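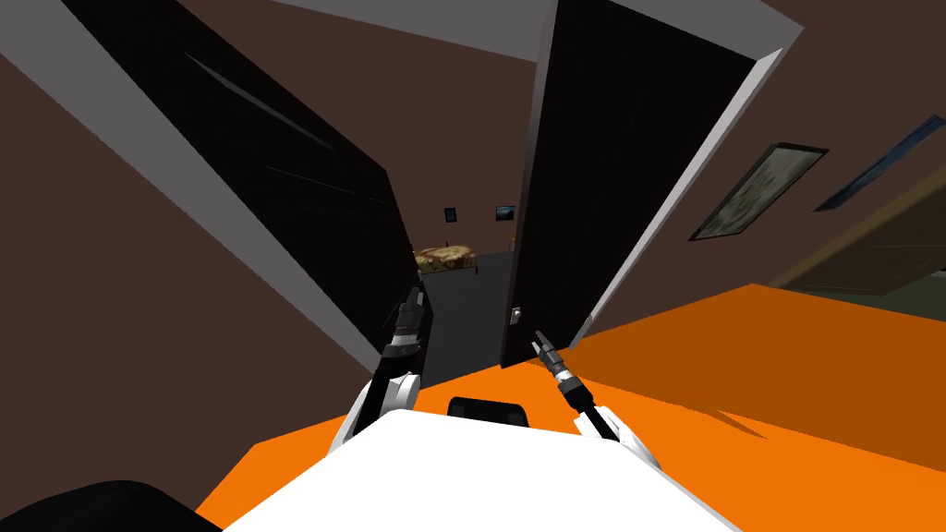

Home robots: common questions

Can I buy a robot that does chores yet?
Vacuums and mowers, yes. A machine with two arms that tidies a whole house, no. Stikatgate takes deposits but has not set a ship date.

Why are doors such a problem?
A robot has to find the handle, pull or push the right way, and keep moving as the door swings. Then it has to fit through.
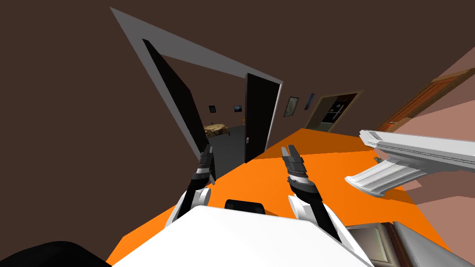
Door width matters too. Measure yours before you sign up for any home trial, and include the handle.

Do they practice in real homes?
Some do. Much of the early work happens in simulation. Wudico ran 347 practice rounds there before its October trial.

What about picking things up?
Simple shapes held between two fingers are the easy end of the job.
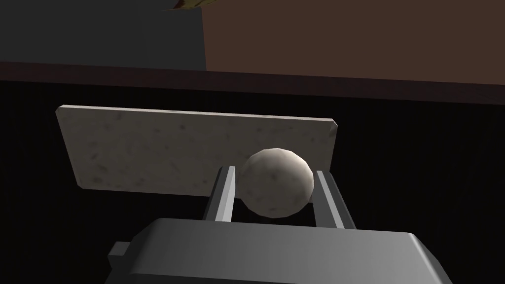 Wet dishes, laundry and bags are harder. They bend, slip or hide what is inside.

Are shops further along?
Yes, for repeat jobs at a fixed station. Stocking mixed shelves still needs staff.

Who answers these questions?
Elaine Lins. Page updated 22nd March.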